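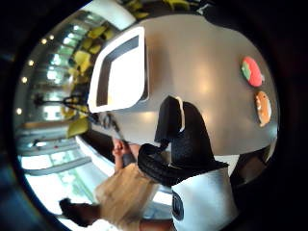

Heike Wegener

How ferns make more ferns

Ferns never have flowers. They have no fruit and no seeds either. You can look at a fern every day from spring to fall and you won't find a single petal on it. So how does a new fern get started?

The answer is on the back of the leaf.

Look under the leaf

The leaf of a fern is called a frond. In summer, turn over a frond and look at the underside. On many ferns you will see small bumps, often brown. Some people think the plant is sick or that insects have laid eggs on it. The bumps are part of the plant. One bump is called a sorus (say SOR-us). If there is more than one, they are called sori (SOR-eye).

On some ferns the sori are round dots. On others they are short lines, or they run along the very edge of the leaf. People who study ferns look at the shape of the sori to tell one kind from another. On a young frond the sori may be pale green, and they get darker as they ripen.

Not every frond has them. A young fern may not have any, and a few kinds of fern grow special fronds just for this job. The ostrich fern is one. Its special fronds are short, stiff and brown, and they stand in the middle of the tall green ones.

What is inside

Each sorus is a cluster of tiny cases. Inside the cases are spores. A spore is much smaller than a seed, and you need a microscope to see one well. A lot of them together look like dust.

When the spores are ripe, the case dries out. A row of thick cells around the case bends back slowly as it dries, and the case tears open. Then the row snaps forward again and throws the spores into the air. The wind does the rest. Most spores land close by, but some travel a very long way. Ferns are often among the first plants to grow on new volcanic islands.

The plant you never noticed

A seed has a baby plant inside it, and usually some food to help it grow. A spore is one single cell. It has to land somewhere damp or it will not grow at all.

If it does land in a good place, it does not grow into a fern right away. It grows into something flat, thin and green, often shaped like a heart. This little plant is called a gametophyte (guh-MEE-tuh-fite). Most are smaller than your fingernail. It has no real roots, only fine hairs that hold it to the soil.

The gametophyte makes sperm cells and egg cells. The sperm cells have to swim to reach an egg, so there must be a film of water for them to swim in – rain or heavy dew is enough. When a sperm cell joins with an egg, a new fern begins to grow. At first it is a tiny leaf sticking up from the little green heart. Later the heart shape withers and the fern lives by itself.

This means a fern has 2 stages in its life, and the 2 stages look nothing like each other. For a long time people saw both and did not know they belonged together.

Where to look

Prullthorpe Wood covers 63 acres, and the best ferns are on the north side, where the stream bank stays wet. August is a good month to look for ripe sori. Gametophytes are harder to find. Try bare, damp soil on a shady bank, or the sides of old clay flowerpots in a greenhouse.

Try it yourself

You need one frond with brown sori and a sheet of white paper.

Lay the frond on the paper with the bumpy side down. Put it in a dry room with no wind and leave it overnight, or for a second night if nothing has dropped. Lift the frond straight up. If the spores were ripe, there will be a fine powder on the paper in the pattern of the leaf.

With a hand lens that magnifies 10 times you can see the empty cases still on the frond. The spores will look like dust, even through the lens.

Words to know

Frond – the leaf of a fern
Sorus – a cluster of spore cases
Spore – a single cell that can grow into a new plant
Gametophyte – the small flat plant that grows from a fern spore

Page last updated Mar 27, 2021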